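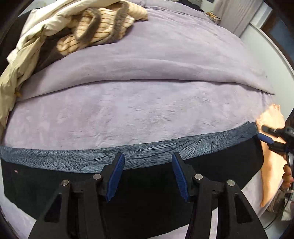

Attachment 1: lavender cover on bed, black and blue-gray piece folded across the lower part

Ticket: Bedding, lint and bunching
Property: Drolero guest house, upstairs room
Opened by: Rowena Mangubat
Assigned to: Gladys Pacheco
Status: Waiting on reporter

Rowena Mangubat, Tuesday
The lavender cover in the upstairs room won't lie flat. It humps up in the middle and one layer folds over the other. I have pulled it tight from the foot end 3 times and the fold comes back. There are also tiny dark specks on it, near the right side of the fold. The black fabric has a small pinkish speck on it toward the left end. I have not tried to brush anything off yet.

Gladys Pacheco
Is there anything under the cover? Also, which wash did it go through last?

Rowena Mangubat
Top sheet and a thin blanket. I haven't lifted the cover to check them. It was washed at 40 with the dark set, then 20 minutes in the dryer on low.

Gladys Pacheco
Washing it with the darks could explain the specks – that fuzzy pile holds on to lint. I can't tell from the attachment if it's lint or something else. Please do the following:
1. Take the folded piece off and set it aside.
2. Pull the cover back all the way and check the blanket for a ridge.
3. Go over the cover with a dry lint roller, both directions.
4. Put the cover back from the head end and smooth toward the foot.

If the specks stay after 2 passes, stop and tell me. Don't use the spray.

Marisa Caruso
Adding a note for the laundry list: lavender cover to be washed alone from now on. Same for the spare one in the hall closet.

Rowena Mangubat
OK. Will do the steps after checkout and update here.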